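Wita 900 Horizontal Band Saw

The Wita 900 cuts bar, tube and structural sections in carbon and stainless steel. The cast iron saw head runs on linear guides, and blade tension is set hydraulically.

Table height: 900 mm
Round capacity at 90 degrees: 400 mm
Machine weight: 1360 kg
Coolant tank: 50 L

Bundle clamping is optional – specify when ordering. Blades are sold separately.

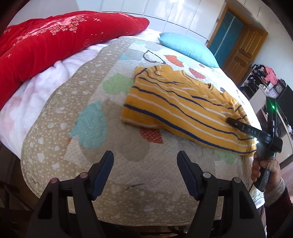

Parts & Service

Contact Karim Sabbagh for guide inserts and drive belts.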